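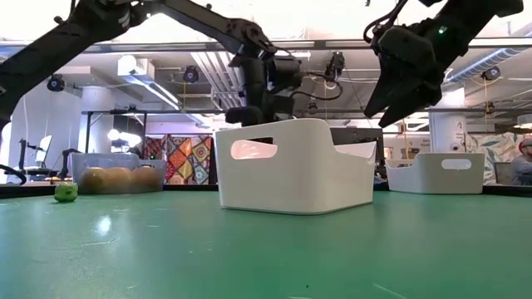
Section 7. Recovering from a Bin Strike (Fault 37)

Sooner or later most Kellico two-arm stations will show Fault 37, and the first time it happens it can give you a bit of a fright. One arm stops short, the other stops with it, and the status line on the operator screen reads "37 – UNEXPECTED CONTACT, BOTH ARMS HELD." Please don't worry too much. The station is doing what it should when a gripper meets something it wasn't told about, and nine times out of ten that something is the rim of a storage bin.

This section was rewritten after a bin strike at our Callthorpe workshop on 14/09/2019. The left arm was lowering a small melon into a bin that had been turned since the last calibration. The finger housing caught the rim, the bin slid into the path of the right arm, and the operator reached in to rescue it while the arms were only paused. Happily the operator was not hurt, though the bin had to be replaced and the finger pads along with it. The counter stood at 1,246 picks when it happened, so this was no brand-new station with teething troubles. Ama Mahama and Barnabás Illés went through the log afterward, and the steps below are largely theirs.

CAUTION: Paused is not the same as stopped. A paused arm still has motor power and may move again when the fault clears. Never put your hands, head or sleeves over the table until you have finished steps 1 through 3.

7.1 Making the station safe

1. Press the red stop button on the operator's side of the table. Do this even if both arms are already standing still and look perfectly peaceful.

2. Wait for the status line to change from HELD to POWER OFF. If it still reads HELD after a minute, switch off at the wall and go straight to 7.4.

3. Turn the key on the control box to SERVICE, take it out, and put it in your own pocket. If two of you are working, the person who will be reaching over the table keeps the key.

4. Have a look at both grippers before you touch either one. If a gripper is holding an item, put one hand under the item and then slide the manual release on the wrist. A melon dropped from even a modest height will roll a surprisingly long way, and it will usually take an apple or a pepper with it.

Note: The arms have brakes at the shoulder and elbow, but the wrist can sag a little once the power is off. This is normal. Please don't push the wrist back up by hand, as you will only have to reset it later.

7.2 Finding out what was hit

5. Lift out any produce and set it aside, well away from the bins.

6. Run a finger along the rim of each bin, and around the edge of any handle cutout. You are feeling for nicks and fresh cracks. A cracked bin should be taken out of use that same day, even if it seems to hold together – a split rim will catch the fingers again.

7. Look over the gripper fingers on both arms, including the arm that wasn't reported in the fault. In the Callthorpe strike the log named only the left arm, and the damaged pad was on the right.

8. Follow each cable from the wrist upward. It should hang in an easy loop with no kink, and nothing should be trapped in a joint. If the outer cover is split, stop here and call Owusu Service.

9. Wipe the table. Juice on a smooth surface lets a bin creep a tiny bit with each placement, and after a long run those tiny bits add up.

7.3 Putting everything back and restarting

10. Set the three bins back in their taught positions, using the layout printed for your own station. The center bin goes nearest the operator, with the other two behind it, one to each side. Bins of different colors are fine so long as the size saved in the recipe matches the bin on the table.
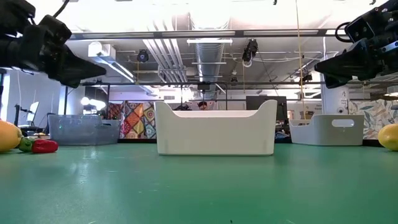

Figure 7-2. Three bins on the table, produce to the sides, both grippers empty and raised.

11. Check that every loose item lies outside the space between the bins. The arms travel low through there on their way home.

12. Step back from the table, return the key to RUN, and release the stop button with a quarter turn. The arms will not move yet.

13. On the operator screen choose RECOVER, then HOME LEFT. When the left arm has come to rest, choose HOME RIGHT. Always do them one at a time. The BOTH option is quicker, we know, but it assumes that neither arm has been knocked out of line, and right after a strike you can't assume that.

14. Choose CHECK BINS. The overhead cameras will compare each bin with its saved position and give it a score. A score of 100 is a perfect match. If you get a yellow mark beside any bin, nudge the bin, stand back and run the check again.

15. Run 2 dry cycles with no produce, keeping your hand near the stop button. Watch the fingers as they come down over the rims. If everything clears nicely, put the produce back and carry on with your day.

CAUTION: Do not raise the contact limit to make Fault 37 go away. Cauã Bittencourt, who looks after our Isen stations, found one where the limit had been turned up again and again over a single November, until the arm could crack a bin without stopping at all. If you've inherited a station from another team, compare the limit with the value on the setup sheet before your first run.

7.4 When to stop and call us

Leave the key out and call Owusu Service if any of these apply:

– the screen still says HELD after you have pressed the stop button
– an arm makes a grinding or clicking noise while going home
– a gripper won't open with the manual release
– Fault 37 comes back more than once in the same shift, with the bins in their proper places

When you call, please have the pick counter reading and the fault log open in front of you, and tell us which arm was carrying an item. Ask for Yayra Boateng or Olanrewaju Onyeka on the service desk. They would much sooner talk you through a false alarm than hear about it a week later, so do ring, even if you feel a little silly about it.

Bin position teaching is covered in Section 8. For replacement finger pads, see the parts list at the back of this guide.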